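Ticket 311: Fruit display, wrong items on trays
Store: Vavaria
Supplier: Krishnan
Status: open
Opened: November 10, 2023

Problem
The trays do not agree with the shelf plan from Prekex. The plan wants one kind of fruit on each tray, and a mango must not lie together with other fruit. 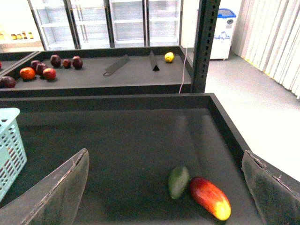 I checked the plan two times and I am sure I read the correct page. Please tell me if there is a newer one.

Step 1
I compared the delivery note with the plan. The note says only "mixed fruit, 16 kg", so it does not help us to sort.
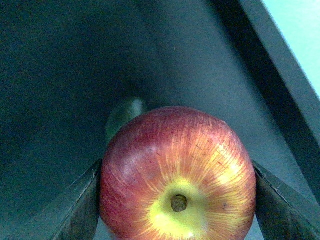
Sorting by color is what the plan recommends, but for apples I find it difficult. One side can be deep red and the other side more orange, with a yellow-green patch at the bottom end. I do not know if such an apple belongs to "red" or to "two-color". I have asked Clumus, who print our shelf labels, which word they use. No answer yet.

Step 2
Until they answer, I keep all apples under "red". Green fruit should get its own tray, also when it is only one piece.

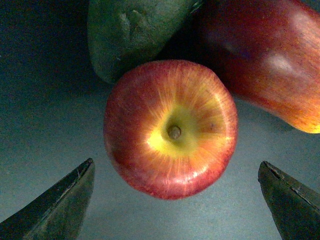 Step 3
Waiting for the new labels. I will write here again when they arrive.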